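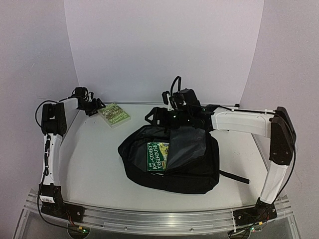
Figure 6.1 A backpack with a copy of The 104-Storey Treehouse in its open front compartment, and a second book behind it.

Last updated: 2022-02-10

Chapter 6
Books that travel: reading between school and home

When I started teaching in Ploltcombe in the autumn of 2000, I was handed a box of plastic book wallets and told that every child in the class took one home on a Monday and brought it back on a Friday. So that's what we did! By half-term I had nine wallets left and a fair idea of what lives at the bottom of a seven-year-old's school bag (raisins, mostly, and letters about trips that had already happened).

I tell that story to every group of trainees I work with, and there's always a bit of nervous laughter from the ones who are on placement. The last chapter was about the reading corner, where you have a good deal of control: you choose the shelves, you choose the books, you decide when people sit down with them. Once a book goes out of the door you have hardly any. It gets read on the bus, or at bedtime by a tired grandparent, or by the wrong sibling, or it stays in the bag until Thursday night. I still think this is the most interesting part of the job, and it gets far less attention on training courses than phonics or guided reading.

We'll be talking in this chapter about three sorts of book that go home. The first is the practice book, matched to what the child can already decode. The second is the sharing book, which is probably too hard for the child to read alone and is meant to be enjoyed with somebody older. The third is the one the child picked. Schools are usually well organised about the first, a bit hit and miss about the second, and oddly nervous about the third. I've sat in meetings where a long, funny, heavily illustrated paperback was described as "not really reading", and I'm afraid in my first few years I nodded along. I don't now. A child who laughs at a page, turns back and shows it to a friend is doing a great deal of what we want readers to do, and I'd like you to hold on to that thought when we get to reading records in section 6.4.

Much of the practical material comes from a project I helped with at a primary school I'll call Gadberg, which has 410 pupils and a very small library (a converted cloakroom, still with the pegs up). For 13 weeks the staff dropped the compulsory reading diary in two year groups and asked for something looser. Children took home whatever they liked, as often as they liked, and for 15 minutes on a Wednesday they talked about it in pairs. Nothing was signed. Some teachers loved it from the start, one found it maddening and wrote me a very good email saying why, and I've put most of her points into section 6.3. They're fair ones, especially about the children who took home nothing at all.

A word about language, too. Plenty of families share books in a language the school doesn't teach in, and for years the advice they were given was muddled or plain wrong. Section 6.5 looks at what schools can say instead, and what to put in the bag when the only books in stock are in English.

Before you read on, have a think about your own bag at that age. Was there a book in it? Who had chosen it? Did anybody at home ask? Jot down a few lines, however scrappy, and keep them somewhere safe – we'll come back to them in the activity at the end of section 6.2, and it works much better if you haven't tidied them up.

Key terms for this chapter: practice book, sharing book, free choice, reading record, home language.

Related chapters
Chapter 5: The reading corner and who uses it
Chapter 7: Talking to families about reading
Chapter 9: Comics, jokes and illustrated fiction
Appendix B: Running a lending shelf on a small budget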